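Zurkance measuring wheel: six months of pestering the council about potholes

I'm the person in our street who reports potholes. Every street has one, and in Dirnness it's me, because I cycle to work and I've got opinions. For years my reports went along the lines of "big hole near the postbox", and for years they came back marked "does not meet intervention level", and I'd go and stand next to the hole and fume. So in April I bought a Zurkance, which is a measuring wheel with a depth gauge clipped to the handle, and I've been using it ever since.

It's made by Loureiro, who mostly sell to surveyors and fencing contractors, and you can tell. There's nothing cute about it at all. You get the wheel, a two-piece handle, a counter in a clear plastic window, the depth gauge (a sliding steel pin with a flat foot either side), and a canvas bag that is a bit too short, so the handle pokes out of the top on the bus and gets you looks.

Setting up took 2 minutes and no tools. The handle halves click together and there's a collar you twist to lock them. Mine was stiff to begin with and has loosened up nicely.

The wheel part is lovely. You push it along, it ticks, the number goes up, and there's a reset button you can hit with a gloved thumb. I measured our road end to end on the first evening, 432 metres from the give-way line to the bollards, then turned round and did it again coming back and got the same number. The council's own list has it down as 270 metres. I wrote in about that! It matters more than you'd think, as the resurfacing money gets shared out partly by length, and somebody has left off the whole stretch past the garages. I'm told it's being looked into. I was told that in June as well.

The depth gauge is what I really bought it for, and I'm more mixed on that. On a clean-edged hole it's brilliant. Feet on the good tarmac, drop the pin, read it off, done before the next car comes. On a wide shallow one the feet won't reach both sides and you end up guessing, or laying a bit of batten across, and then you're a grown adult crouching in the gutter with a bit of batten. A wider foot would sort it out. Loureiro do list one as an extra but it's been out of stock every time I've looked.

The markings could be bolder too. They're etched into the steel with no paint, so in low sun you have to tip it this way and that. I've gone over mine with a black marker and redo it every few weeks.

Does it get holes filled, though? Well, some of them. Our council takes reports through Skurent, the app where you drop a pin on the map and pick from a menu, and the menu has a box for depth and a box for distance from the nearest junction. I'd always left them blank. Since I started filling them in I've put through 13 reports, and the replies read differently. I get a date, or a reason with a number in it that I can argue with. The hole by the school crossing was patched on a Thursday morning while I was at work, which I was oddly sad to miss. The one outside the chip shop has been "scheduled" twice and is still eating hubcaps.

I can't put all of that down to a wheel on a stick. There was a bit of extra road money this year and everybody's been moaning, me included. But when our ward meeting got round to highways I had a page of figures and the man from the council had a shrug, and I'd never been on that side of it before.

Moans, then. The bag, as I said. The kickstand is flimsy and won't hold on any sort of camber, so the whole thing topples over the moment you let go to take a photo. The tyre picks up grit and tar in hot weather and if you leave it caked the reading starts to drift - rinse it. And it isn't cheap for something with no batteries in it.

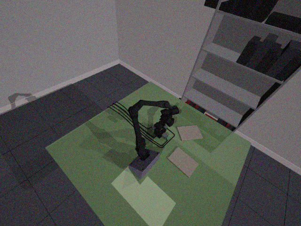 Keeping the Zurkance clean is the only upkeep it asks for, and I do it at home after every outing with an old washing-up brush. Stand it somewhere it can drip, though. A wire rack with thin black rods like that one would do nicely, and a big green mat over the floor tiles is an idea I may well pinch, as mine are pale and the grit gets everywhere. Dry the pin with a cloth, slide it up and down a few times and put it away with the lock collar undone. I'd buy it again, and I'd still want the wider foot.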